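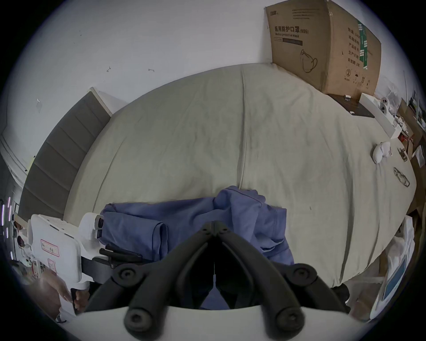
침대, 파란 옷 한 벌, 그리퍼. 이번 달 내 업무 환경.

핸드헬드 그리퍼 대여 키트 후기 타래. 업체는 Clernier, 제품 이름은 Nadus. 양손 세트로 빌렸다. 내 돈은 아니고 회사 돈인데, 회사 돈을 쓸 때 더 깐깐해지는 사람이 있다면 그게 나다.

용도부터. 로봇한테 빨래 개기를 가르치려면 사람이 먼저 그리퍼를 양손에 쥐고 빨래를 개야 한다. 석사까지 마치고 옷을 개고 있다. 엄마한테는 로봇 일 한다고 말씀드렸다. 거짓말은 안 했다.

10월 초에 신청해서 받았고 설명서는 영어 70쪽. 그중 안전 수칙이 제일 길고, 정작 내가 궁금했던 캘리브레이션은 부록에 한 쪽 나온다. 그마저도 "담당자에게 문의하십시오"로 끝난다.

그래서 문의했다. 담당자는 Yaneth Marulanda 님. 답장이 새벽 4시에 왔는데 시차 때문이라고 믿고 싶다. 내용은 아주 친절했고 첨부파일은 없었다. 두 번째 메일에 첨부파일이 왔다. 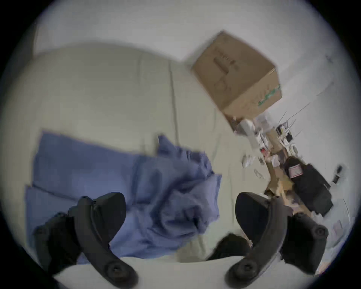

집는 느낌 얘기를 하자면, 얇은 천은 생각보다 어렵다. 손으로는 의식도 안 하던 동작이 전부 일이 된다. 소매 끝 하나 잡겠다고 숨을 참은 적도 있다. 몸통은 괜찮은데 소매가 늘 문제다. 셔츠를 만든 사람한테 처음으로 화가 났다.

손가락이 벌어지고 오므려지는 건 부드럽다. 여기는 점수를 주겠다. 반응이 밀리는 느낌이 없어서 반나절쯤 쓰면 내 손가락도 두 개였던 것 같고 그렇다. 점심에 젓가락질이 잠깐 어색했음.

무게는 호불호가 갈릴 듯. 25분 넘게 들고 있으면 손목에서 신호가 온다. 같이 일하는 Urho Saarela는 괜찮다고 하는데 이 사람은 취미가 암벽등반이라 통계에서 뺐다.

전에 쓰던 Tuominen 장비랑 비교하면 Nadus 쪽이 손잡이는 낫고 소프트웨어는 못하다. Tuominen은 녹화 파일 이름을 알아서 정리해 줬다. Nadus는 나를 믿는다. 나를 믿으면 안 되는데.
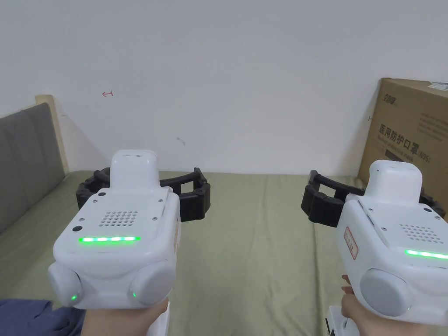 녹화 프로그램 Ondix는 별도 구독이다. 키트에 포함인 줄 알았지? 나도. 견적서 맨 아랫줄에 작은 글씨로 적혀 있었고 나는 그 줄을 결제 다음 날 읽었다.

그래도 Ondix 자체는 쓸 만하다. 양손 시간 동기화가 잘 맞고, 망한 에피소드를 바로 버릴 수 있다. 버리기 버튼이 저장 버튼 바로 옆에 있는 건 누구 아이디어인지 좀 만나보고 싶다. 되돌리기는 없다.

숫자 좋아하는 분들을 위해. 지금까지 녹화한 에피소드 3,225개, 검수 통과 2,867개. 나머지는 소매다. 한 번은 재채기였다.

검수 기준은 업체가 주는 기본값을 썼는데 좀 빡빡하다. 내가 보기엔 멀쩡하게 갠 옷이 떨어지고, 대충 뭉친 게 통과한 적이 있다. 기준이 뭔지 물어봤더니 다음 버전에서 개선된다고 한다. 다음 버전이 언제인지는 안 물어봤다. 나도 양심이 있다.

팁 몇 개. 시작하기 전에 양쪽 다 완충할 것. 한쪽만 먼저 꺼지면 그 에피소드는 통째로 날아간다. 머리 긴 분은 묶을 것. 그리고 반지는 빼는 게 좋다. 손잡이가 생각보다 꽉 잡힌다. 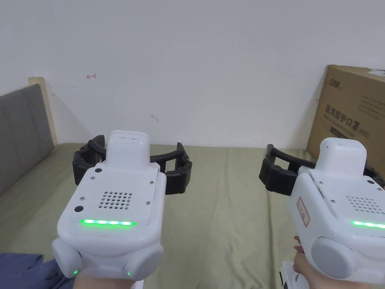 양손 들고 대기 중. 초록불.

그래서 추천하냐면, 양손 데이터가 당장 필요하고 개발자가 한 명은 붙어 있는 팀이면 추천. 혼자 하는 분은 Ondix 구독료까지 다 더해 보고 한숨 한 번 쉰 다음에 결정하시길. 한손만 필요하면 굳이 세트로 안 빌려도 된다. 단품 대여는 홈페이지에 안 보이고 메일로 물어봐야 알려준다.

대여는 한 달 연장했다. 욕을 이만큼 써놓고 연장한 걸 보면 대충 만족도가 나온다.

DM으로 집안일도 시킬 수 있냐고 물어보신 분. 아직은 제가 합니다. 장비를 들고요.

다음 과제는 수건이라고 들었다. 소매가 없다. 벌써 좋다.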